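Bruvamum 作業室ノート 11月
テスターの点検とリードの仕分け

前回の続きは42ページ。あのときはオレンジの大きいのを一台見ただけで時間切れになり、残りは布をかけて置いたままにしてあった。午前中に電源まわりの作業が入らなくなったので、テスター類をまとめて見ることにした。

やることは三つに分けた。本体の動作確認、リードの選別、置き場所の見直し。校正までは手を出さない。精度の要る測定は今までどおり計測室の卓上機を使ってもらう。共用のテスターは導通と電池電圧と、抵抗のだいたいの確認に使えればよい、という前提で見ている。

きっかけはChalaの基板の件。コネクタの導通を見ていた人から「鳴ったり鳴らなかったりする」と言われ、基板側のはんだを疑って二度つけ直した。結局、リードの根元をつまんで曲げると鳴りやむことが分かり、基板は最初から問題なかった。はんだをつけ直した箇所はランドが少し傷んだ。リードを先に疑っていればやらずに済んだ作業なので、以後、導通がおかしいと思ったらまず棒どうしを当てることにする。当たり前のことだが、急いでいるとやらない。

用意したもの
・確認用の抵抗 100Ωと100kΩ(どちらも金属皮膜、引き出しの小袋から。端子台に留めて使う)
・新品の単三を直列にした電池ボックス
・9Vの積層電池の予備、ボタン電池の予備
・接点用のクリーナー、綿棒、無水アルコール
・熱収縮チューブ赤と黒
・細いプラスドライバー。電池蓋のねじが固いものがあるので、先のなめていないもの
・荷札とペン
・面ファスナーの結束バンド

100kΩのほうは最初1/4Wの古いものを出したが、足が錆びていて当たりが悪かったので新しい袋から出し直した。古いほうは捨てた。

並べ方

マーブル柄の台の上に出して並べた。手前に未確認のもの、奥の緑の籠のほうへ確認の済んだものを順に移す。リードは本体から外さず、まずは付いたままの組み合わせで見る。外してしまうとどれがどの本体の付属だったか分からなくなり、前に一度それで困った。黒いファスナー付きのケースは赤いプローブが入ったまま右寄りに置き、後で中身を見る。

色で言うと、黄色、濃い緑が二つ、赤と黒のもの、小さくて黒っぽいもの。それとオレンジ。濃い緑の二つは見た目が紛らわしいので、先に荷札を付けて「緑・左」「緑・右」と書いた。置いたときの左右をそのまま名前にしただけで、意味はない。以下もこの呼び方で書く。

左の壁の白い網棚には本が積んであって、説明書の類もそこに挟んであるはずと思って探したが、出てきたのは別の機材のものだった。テスターの説明書は事務机の引き出しにあった。これも一緒に置き場所を直したい。

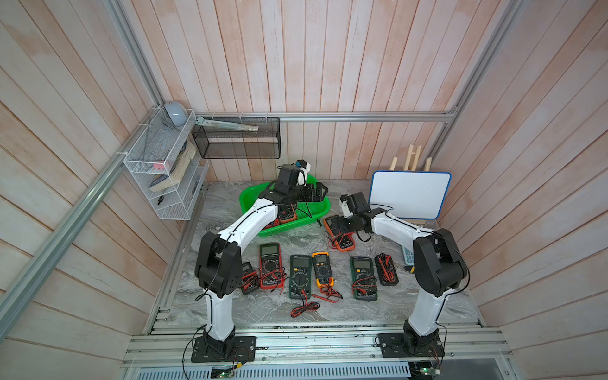 本体の確認

手順は全部同じにした。

1. 外観。割れ、液漏れの跡、ダイヤルのがたつき。
2. 電池蓋を開けて端子を見る。
3. 電源を入れて、表示の欠けがないか。
4. 抵抗レンジで棒どうしを当て、表示が落ち着くか。
5. 100Ω、100kΩの順に当てる。
6. 直流電圧レンジで電池ボックスを測る。赤黒を入れ替えてマイナス表示も見る。
7. 導通ブザーのあるものは鳴らす。
8. ダイヤルを端から端まで回して、また戻し、同じ表示になるか。

8を入れたのは、ダイヤルの接点が汚れていると回し方で表示が変わることがあるため。一度でちょうど出たからといって安心できない。特に長くしまってあったものは最初の一回が悪い。何度か往復させると直ってしまうことも多いが、直ったように見えるだけで次の月にはまた同じになる。気になるものは開けて拭く。

黄色
表示の欠けなし。棒どうしを当てたときの落ち着きもよい。抵抗、電圧とも困らない範囲。電池は減っていたので替えた。ブザーの音は小さめで、換気扇が回っていると聞き取りにくい。表示を見ながら使えば問題ない。ダイヤルは固めだが引っかからない。
このまま共用に戻す。

緑・左
電源は入る。抵抗レンジの表示がなかなか止まらず、リードを別のものに替えたら止まった。本体はよし。付いていたリードは選別のほうへ回す。電池蓋の裏に白い粉が少しあったので綿棒で取った。端子は黒ずんでいたが、アルコールで拭いてから端子用のクリーナーを薄くつけたら金属の色が出た。前の電池を入れっぱなしにした期間が長かったのだと思う。
共用に戻す。荷札に「リード交換」と書いた。

緑・右
抵抗と電圧は問題なし。mA側の端子で電流を測ろうとすると何も出ない。ヒューズを見たら切れていた。誰かが電流の端子に挿したまま電圧を当てたのだと思う。毎年一本はこれで飛ぶ。同じ定格のガラス管が手元になかったので、Bruvnessに部品を頼むときに一緒に注文する。それまでは電圧と抵抗だけ使えることにして、荷札に「電流不可」と赤で書いた。
銅線でつなぐ応急処置は絶対にしないこと。以前、別の部屋で実際にされていたものが見つかっている。ヒューズの代わりになるものはヒューズしかない。

赤黒の
表示に薄いところがある。斜めから見ると読めるが、正面からだと一番右の桁が読みづらい。液晶と基板をつなぐゴムの当たりかもしれないので、ねじを外して開け、ゴムの接点を乾いた綿棒で軽くなでて締め直した。少しよくなったが、完全ではない。次に薄くなったらもう一度開ける。急ぎの作業には持っていかない。

小さい黒っぽいもの
コイル状に巻いた赤黒のリードが付いている。小さいので狭いところで使うには都合がよく、配電盤の裏を見るときなどに持ち出される。落とされることも多く、角に擦れがある。測定は問題なし。ダイヤルを往復させたら一度だけ表示が飛んだ。もう十回ほど往復させても再現しなかったので、保留として荷札に書いておく。再現しない不具合がいちばん扱いに困る。書いておかないと次に見る人が一から疑うことになる。

オレンジの大きいもの
前回見たもの。今回も同じ手順で最初からやり直した。抵抗、電圧とも前回と変わらず。顔に AUTO POWER OFF と書いてあるとおりの機能が付いているはずで、置いておいたら切れるかどうかも確かめようとしたが、途中で電話に出て時間を見ていなかった。次回。
端子は 10A、mA、COM と並んでいる。ここの挿し間違いが怖いので、返却時は必ず赤を電圧・抵抗の穴に戻しておくことにしたい。挿しっぱなしで返す人がいる。使う側も挿さっている位置を見ずに当てる。両方が一度に起きるとヒューズが飛ぶ。

手が止まったところ

抵抗レンジの読み方で少し話になったので書いておく。

100Ωを測るときにどのレンジを使うかという話。200Ωのレンジがあるならそれを使えばよくて、2kΩや20kΩにすると下の桁が減る。自動でレンジが切り替わるテスターしか触ったことのない人は、ダイヤルに数字がたくさん並んでいるのを見て手が止まるらしい。読みたい値より大きい中で一番近いところに合わせる、と伝えた。値の見当がつかないときは大きいほうから下げてくる。電圧も同じで、200mVのところから始めてはいけない。
レンジを超えると左端に1だけが出るものがある。これを「1Ω」と読んだ人が以前いて、断線している線を導通ありと判定していた。笑い話にされていたが、初めて見れば誰でもそう読むと思う。棚の札に一行書いておく。

棒どうしを当てたときに出る値は、リードと接触のぶん。100Ωを測るくらいなら引かなくてもよいが、もっと小さい抵抗を見るときには効いてくる。先に棒どうしの値を読んで紙に書き、測った値から引く。これもリードが良いことが前提で、触るたびに変わるリードでは引き算に意味がない。

トランジスタ用の小さいソケットは今回は見ていない。使う人もいない。足の短い部品を無理に押し込むと中のばねが広がるので、使わないなら使わないでよい。

リードの選別

本体より時間がかかった。

見る順番は、先端、棒の付け根、線の途中、プラグの付け根、プラグ。先端は曲がりと錆。付け根は指でつまんで前後左右に曲げながら、抵抗レンジの表示を見る。動くたびに数字が踊るものは不合格。外から見てきれいなものでも中で切れかかっていることがあり、見た目では分からない。

赤と黒がひと組になっていないものが出てきた。片方だけ新しく、片方は硬くなっている。片方だめになるたびに手近なものを足してきた結果だと思う。長さも違うので使いにくい。今回は無理に組にせず、同じ長さと同じプラグのものだけを合わせ、余りは別の袋にした。

プラグの形にも種類がある。根元に覆いのあるものと、金属がむき出しのもの。むき出しのほうは低い電圧の机上作業だけに限る。荷札を黄色にした。
覆い付きのプラグが奥まで入らない本体もある。入ったように見えて浮いていることがあり、緑・左の表示が止まらなかったのも最初はこれを疑った。実際に挿し直しても変わらなかったので線のほうと判断した。線を切って開いてみたら、プラグの付け根のところで芯線がほとんど残っていなかった。外側の被覆だけでつながっている状態で、これでよく今まで使っていたと思う。

灰色の棒に黒い先の付いたものがあって、これは何の付属だったのか分からない。導通は問題ない。先が細いので表面実装の足を当てるのに良さそうだが、元の相方が見つからない。捨てずに余りの袋へ。

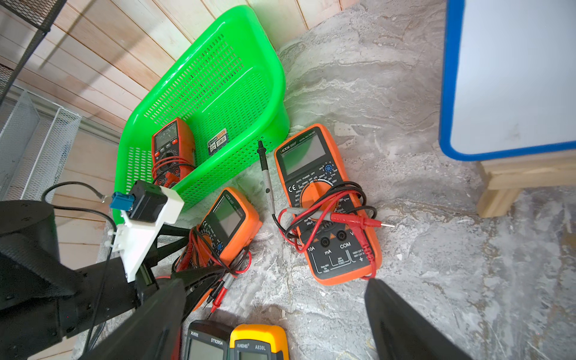 絡まりをほどくのにも手間がかかった。複数のリードがひとかたまりになっていると、一本だけ引いたときに付け根へ力がかかる。芯線が切れるのはたいていここなので、しまい方を変えれば持ちはずいぶん違うはず。本体にぐるぐる巻くのもやめたい。小さいほうのオレンジなどはリードを巻きつけてしまう人が多いのだが、きつく巻くと付け根が直角に折れる。手のひらに軽く輪を作って面ファスナーで留める。輪は小さくしすぎない。留めるのは真ん中で、付け根のそばは留めない。

実際にやってみると、硬くなったリードは輪にしても開いてくる。そういうものは寿命が近いと見てよい。冬の朝は柔らかいものでも硬く感じるので、判断は部屋が暖まってからにする。朝いちばんに見て不合格にした一本を、昼過ぎにもう一度曲げてみたら特に問題なかった。不合格の袋から戻した。

補修できるもの、できないもの

補修した。
・棒の付け根の被覆が浮いていて、中の線は無事だったもの。熱収縮チューブを二重にかけた。内側を短く、外側を長く。一重だと端のところで急に曲がる。
・先端に錆のあったもの。目の細かい紙やすりで落として拭いた。めっきも一緒に落ちるのでまた錆びる。次に錆びたら替える。

補修しなかった。
・プラグの付け根で切れていたもの。切って付け直せばつながるが、商用電源に当てるかもしれない共用品に手作りの接続を入れたくない。
・被覆にはんだごての跡が付いて溶けているもの。テープを巻いて使われていた。テープの下がべたついていて、剥がすと銅が見えた。すぐ切って捨てた。
・線の途中に硬い折れ癖のあるもの。

捨てるものは真ん中で切ってから捨てる。切らずに箱へ入れておくと必ず誰かが拾って使う。今回出てきた不良のうち少なくとも一本は、前に自分が捨てたつもりのものだった。

熱収縮チューブは赤が足りなくなりかけている。黒はまだある。赤い線に黒のチューブをかけると紛らわしいので、赤が来るまで赤側の補修は止める。

電池について

減っていたものは替えた。電池の種類が本体によって違い、裏を開けるまで分からないのが面倒なので、背面に小さいラベルを貼り、電池の種類を書いた。交換した月も書く。月だけでよい。年まで書くとラベルに収まらず、二年も持つことはまずないだろうという考え。

長く使わないものは電池を抜く、という決まりにしたことが前にあったが、抜いた電池がどこかへ行って、使うときに動かず、結局みんな嫌がってやめた。今回は抜かずに、棚卸しの月に必ず蓋を開けて見ることにする。液漏れは早く見つければ拭いて済む。
電池の残りが少ないと表示がずれるものがある。電池の印が出ているのに測り続けた値は信用しないこと。Chalaの記録の中に電圧が妙に高い行があり、同じ理由ではないかと思っているが、もう確かめようがない。測り直せるところは測り直したほうがよい。

置き場所

テスターは今まで44番の引き出しに本体もリードもまとめて入れていた。深い引き出しなので下のものが取り出せず、上の一台ばかり使われて傷む。絡まりもここでできる。

変更案。
・本体は立てて浅い箱へ。表示を上にして寝かせると上に物を置かれる。
・本体に付けるリードは輪にして本体の横に入れる。
・予備のリードは44番の引き出しに残す。ただし袋に分け、袋の外に長さとプラグの形を書く。
・先の細い棒など、相方のないものは同じ引き出しの手前。
・説明書は本体と同じ箱の底。

緑の籠は仮置きに使っただけだが、側面に隙間があって中が見えるので、このまま返却用にしてもよいと思った。使った人は籠に戻し、棚卸しの当番がまとめて確認して箱へ入れる。直接箱へ戻されると、調子の悪いものが何も言われずに混ざる。籠の難点は、本体を何台も入れるとリードの先が隙間に引っかかること。輪にして留めてから入れてもらう。籠が傾いて置かれていると中身が片側へ寄るので、平らなところに置く。

黒いケースは中身のプローブを一度全部出して、先端だけ拭いて戻した。このケースはファスナーがまだしっかりしているので、持ち出し用にする。外での作業のときはケースごと持っていく。中に小さい紙を入れて、入っているはずのものを書いた。戻ってきたときに見比べられる。

Cendnessの作業で借りていったままの一台がまだ戻っていない。あちらの机にあるのは知っているが、使っている最中のようなので声だけかけた。戻ったら同じ手順で見る。荷札だけ先に作って引き出しに入れてある。

棚の札に書く文

短くしないと読まれないので、何度か削った。いまのところ次のとおり。

使う前に棒どうしを当てる
挿してある穴を見る
レンジは大きいほうから
左端に1だけ出たら「範囲外」か「つながっていない」
電流を測ったら赤を元の穴に戻す
終わったら電源を切る
変だと思ったら荷札に書く

最後の行が一番大事だと思っているが、一番守られないだろうとも思う。荷札とペンを札の横に吊るしておく。ペンはひもで留める。前に置いたペンは一週間でなくなった。

抵抗の中を電気が通っている回路にそのまま当てるな、という一文も入れたかったが、長くなるのでやめた。抵抗レンジと導通は電源を切ってから、というのは新しく入った人に口で伝える。コンデンサの放電も同じ。これは札に書いてあっても読まずにやる人がいる種類のことで、隣で一度やって見せたほうが早い。

注文

Bruvnessに出す分。
・ガラス管ヒューズ(緑・右のもの。定格は外したヒューズの口金の刻印に合わせる。現物は小袋に入れて注文書に留めた)
・テストリード、覆い付きプラグ、赤黒の組
・熱収縮チューブ 赤
・9V積層電池
・面ファスナーの結束バンド、細いほう

リードは安いものを多めに買うか、良いものを少し買うかで意見が割れている。自分は良いものに一票。シリコン被覆のものは冬でも硬くならず、輪にしても開いてこない。ただ、こてに当てても溶けにくい代わりに、刃物には弱い。床に落として椅子の脚で踏まれたら切れる。共用では何を買っても踏まれるので、安いほうでよいという意見も分からなくはない。今回は一組だけ良いものを入れて、次の棚卸しまでにどうなるかを見る。

ヒューズは予備も一緒に。定格違いを混ぜて置くと必ず間違えるので、届いたら袋ごとに本体の荷札と同じ名前を書く。

途中で気づいたこと

・マーブル柄の台は見た目はいいが、細かい部品を落とすと柄に紛れて見えない。電池蓋のねじを一本見失って、しばらく手で撫でて探した。開ける作業のときは白い紙かトレイを敷く。
・ねじは本体の横に置かず、蓋の中に入れておくとなくならない。
・奥の青い縁の小さいホワイトボードに一覧を書こうかと思ったが、消されるのでやめてこのノートに書いている。
・黒い網の籠にある長い定規のようなものは、リードの長さをそろえて見るのにちょうどよさそうだった。次は最初から出しておく。
・綿棒は先の細いほうがよい。太いものだと電池端子のばねの裏に届かない。
・アルコールで表示窓を拭くと曇ることがあるので、窓は乾いた布だけにする。

まだやっていないこと

・オレンジの大きいほうのオートパワーオフの確認
・緑・右のヒューズ交換と、交換後の電流測定
・赤黒の、表示の薄い桁の経過
・黒っぽい小さいもの、表示が飛ぶ件の再確認
・交流電圧は全部未確認。計測室の安定した電源を借りられるときにまとめてやる。コンセントに直接当てて確かめるのは、この部屋ではしないことにしている
・小さいほうのオレンジはリードを見ただけで、本体は手順の4までで止まっている。続きは5から
・Cendnessに出ている一台
・棚の札の清書

16時過ぎに中断。荷札は付けたままにしてあるので外さないでほしい。緑の籠に入っているものも、上の未確認の項目が片づくまでは箱に移さない。急ぎで使うなら黄色を。使ったら荷札の裏に一言。

追記。夕方に一人、黄色を持っていって導通を見ていた。最初に棒どうしを当てていたので、朝の話は伝わっていたらしい。戻ってきたとき赤の挿し位置も合っていた。ブザーが小さいことは同じように言われたので、荷札に「音小さい」と書き足した。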